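Print this page | E-mail this page

PRESS RELEASE
March
By the Wanlow communications desk

Shoes off at the door: Grinard brings its slipper racks to the Wanlow study rooms

WANLOW – Visitors to the Wanlow study rooms can now leave their street shoes in the lobby and pull on a pair of slides before heading in. The shoes-off program opened this month on the second floor of the Asmont Building, and we could not be happier with how it has started.

The idea came out of last winter, when salt and slush were tracked through the building every day and the carpet cleaning bill kept climbing. Regular visitors had been asking for a change for a while (quite a few were already bringing their own slippers in a bag!), and Grinard, the furniture maker two streets over, offered to supply the racks.

Grinard's small rack is a simple piece: light wooden shelves on a black metal frame, with side frames that lean back toward the wall and a raised panel along the rear of the top shelf. It has three shelves and takes up very little floor, so it can go beside an armchair or next to a desk without getting in anyone's way. Grinard is supplying 20 of them for the study rooms and the hallways between.
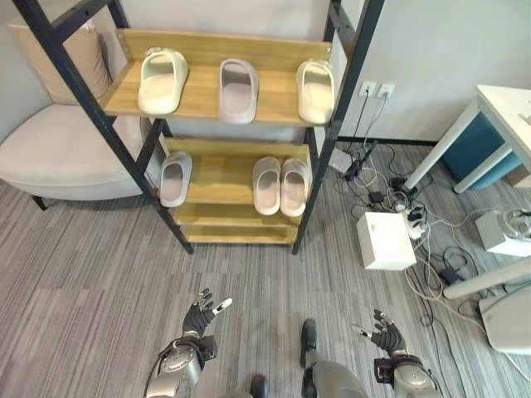

The slides come from Jafri, a family-run footwear shop that has been part of the neighborhood for years. They have thick molded soles and one wide band across the top, so people can step in and out of them without bending down or sitting on the floor. Jafri is providing 300 pairs to start, in a range of sizes, and will swap out worn ones each season. Cream and soft pink-gray were the colors visitors liked best when samples were passed around at the winter open house.

Borrowing a pair is free. Pick your size, wear the slides as long as you are in the rooms, and drop them in the return bin by the front desk on your way out. Every returned pair is wiped down and left to air before it goes back on a shelf. Visitors who would like to bring slippers from home are welcome to do so, and socks alone are fine too. Anyone who needs to keep their shoes on for medical or other reasons can simply do that, no questions asked.

The racks were put together on site in 5 evenings, after closing time, and the rooms stayed open on their normal schedule the whole way through. We have already noticed how much quieter the hallways are, and people seem to settle in for longer once their shoes are off. It is a small change, and it has made the place feel a lot more like somebody's living room!

An open house will be held on Saturday from 10 a.m. to 2 p.m. Visitors can try the slides, look over the racks, and tell us where they would like to see more of them. Grinard will bring a taller version with five shelves, which is being considered for the lobby. Coffee will be served in the lobby, and children are welcome.

The study rooms are open to all Wanlow residents. No membership is needed to use the rooms or borrow slides.

Contact: Wanlow Study Rooms, Asmont Building, second floor, extension 2639

Contact us | © Wanlow Study Rooms. All rights reserved. | Back to top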